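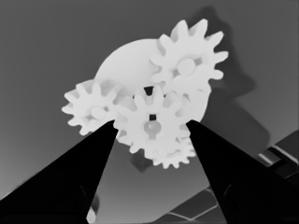 Tema 4. Trenes de engranajes

¡Entramos en la parte más bonita del curso! La relación de transmisión es el cociente entre los dientes de la rueda conducida y los de la motriz. Con 90 dientes en la motriz y 333 en la conducida sale i = 3,7: la salida gira 3,7 veces más despacio y el par crece en la misma proporción (sin contar pérdidas, claro).

¿Y si metemos una rueda intermedia de 156? La relación no cambia – solo el sentido de giro. ¡Comprobadlo a mano, que merece la pena!

Para el próximo día: ejercicios 2 y 5 de la hoja Gargate, con el esquema dibujado y los sentidos de giro marcados.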